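Grirnent Table Setting Notes

README for the household table collection, version 2
Maintained by Shaohua Fu
Last updated Oct 30, 2019

Overview

Grirnent is a set of notes and records on how people lay, use and clear small tables at home. It covers cups, glasses, containers, plates, cloths and the order in which they get moved. The current version holds 411 records. A record is one table at one point in its use, with a text entry saying what kind of table it is, what covers it, what stands on it and what stage of laying or clearing it belongs to.

The collection began as a working list for Gromholm, a small housewares studio that wanted to know how much room ordinary drinks take up on an ordinary table. Most published advice on table settings deals with formal dinners. Very little of it deals with paper cups, the glass left over from lunch, or a table that is half cleared when more people come in. Those are the tables we were interested in.

Version 1 used free text only. Version 2 has fixed fields and a short word list. If you used version 1, read the section on changes before merging anything.

What is in the folder

records.csv – one row per record
wordlist.txt – the allowed terms for each field
tables.txt – a list of the tables, with shape and top size
cloths.txt – a list of cloths and mats, with pattern and edge
notes/ – longer remarks by the people who did the laying and clearing
README – this file

The files are plain text in UTF-8. Fields in records.csv are separated by commas, and any field that contains a comma is in double quotes. There are no merged cells and no hidden columns.

Fields

record_id: a number that never gets reused. Deleted records leave a gap.

table_id: points to a row in tables.txt.

cover_id: points to a row in cloths.txt. Use "bare" if the table has no cover.

stage: one of laying, in use, clearing. If the person doing the work didn't say which stage it was, the field is "unknown." Please don't guess from the position of the cups. A table being laid and a table being cleared can look exactly the same.

items: the things on the table, separated by semicolons, using terms from the word list.

band: the color of the band or sleeve, for cups that have one. Cups without a band get "plain."

grouping: loose, row, ring, stacked or mixed.

remarks: anything else, in ordinary sentences. Keep it short.

Tables and covers

The tables are round or square, and all of them are the size people use in a kitchen or a small sitting room. Long dining tables were left out on purpose. They would need a different set of grouping terms, and the two people who tried to write those terms could not agree on them.

Covers caused more trouble than tables. At first we wrote down only the main color, and that worked for solid cloths. It failed for anything with a pattern. A patchwork cloth in dark blue and pale gray was entered as "blue" by one person and "gray" by another, and it took a while to see that both were talking about the same cloth. In version 2 every patterned cloth has its own row in cloths.txt, with up to four colors, the pattern type and the kind of edge.

Pattern types are solid, stripe, check, patchwork, floral and other. Patchwork includes printed cloths made to look like patchwork. We don't separate real piecing from printing because you can't always tell without turning the cloth over, and few people did. Where a patch has its own motif, such as waves or stripes, it can go in the remarks.

Edge types are plain hem, fringe, lace, scallop and none. A cloth with both lace and fringe is entered as lace, with a note.

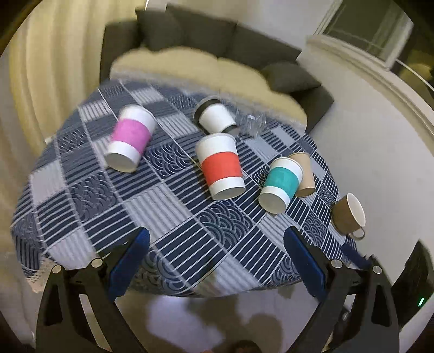

Cups get the most space in the word list. The terms are paper cup, mug, tumbler, stem glass, small glass and lidded cup. Anything we could not place goes under container. That word is used a lot, and it should be. A white vessel with dark trim might be a mug, a canister or a sugar pot depending on the angle and on whether it has a handle around the back. If the person entering the record wasn't sure, container was the right choice.

Clear glass has its own rule. It is easy to miss against a busy cloth, so the person checking a record looks for glass first and everything else after. When it is plain that glass is there but not what sort, the term is glassware. Do not change glassware to tumbler or stem glass later unless the person who laid the table confirms it.

Band colors

Many of the paper cups have a colored band around the middle. The bands turned out to be useful in the house as well as in the records, as people remembered their cup by its color and put fewer clean ones out.

Allowed band colors are pink, red, orange, yellow, green, teal, blue, purple, black, white and other. A band between red and orange is entered as red. A band between green and blue is entered as teal. These are rough rules, but they are applied the same way in every row. If you need finer color names you will have to add a column of your own.

Grouping

Loose means the items stand with no clear order. Row means three or more in a line. Ring means they follow the edge of the table. Stacked means one cup inside another or one thing on top of another. Mixed is for tables where more than one of these applies.

Loose is the most common value by a long way. People set a cup down where there is space and move it when they need the space back. On a round table the middle fills early, then the side nearest the kitchen, and the far edge stays free until late. This pattern is described in several of the notes, but we haven't tested it and it shouldn't be quoted as a result.

How the laying and clearing was done

Each session lasted 10 minutes. The person was given a tray or shelf of cups and containers and asked to put them out as they would for guests, or to put them away as they would afterward. No order was given. Nobody was asked to make the table look good.

Two house rules applied. Glass was moved with one hand free, never as part of a handful. Cups with anything in them were emptied at the sink before going into the stack. A few early sessions skipped the second rule, and the cloth from those sessions had to be washed twice.

Cloths were shaken out and laid again between sessions. We didn't iron them. Creases and a hem that hangs lower on one side are normal at home, and straightening every cloth would have made the tables look alike.

Checking

Every record was read by a second person before it went into records.csv. The checker compared the items, the band colors and the cover against the lists. Where the two disagreed, the more general term was kept. A disagreement between mug and container became container. A disagreement about stage became unknown.

Shaohua Fu did a last pass on the whole file and fixed spelling and stray spaces. Nothing was deleted in that pass.

Changes since version 1

The free-text cover field was replaced by cover_id.
Band was split off from items. In version 1 a cup was written as "red cup," which didn't say whether the cup or the band was red.
The term beaker was dropped. Old beakers are now tumblers or containers.
Stage was added. Most records carried over from version 1 have it set to unknown.
Saucers are no longer listed when they are under a cup. This was a mistake and will probably be reversed.

Known problems

The records lean heavily toward drinks. Food is thin, and serving dishes are almost absent. If you are planning shelf space or tray sizes for full meals, this isn't the right source.

Paper cups are overrepresented compared with most homes. They were cheap, they came with bands, and they don't chip. Soriano, the second house in the project, used more china, but it joined late and its share of the records is small.

Cup sizes are given only as small, medium and large, and they are relative to the other cups on the same table. A large cup in one record may be no bigger than a medium one in another. Please don't compare sizes across records.

Cloths that slid during a session are not marked. We noticed this with the smoother ones – a cup dragged instead of lifted takes the cloth with it – and there should have been a field for it.

Suggested uses

The lists have been used at Gromholm to plan tray layouts and at Ikolari for a short class on clearing tables without stacking too high. They would also suit anyone writing packing lists for a shared kitchen, or anyone who wants a tested word list for tableware and doesn't want to write one.

Corrections

Send corrections with the record_id, the field, the old value and the new value, one per line. Questions about a term should quote the term as it stands in wordlist.txt. New cloths are welcome if they come with the pattern type, the edge and no more than four colors. New tables need a shape and a top size measured without the cloth on.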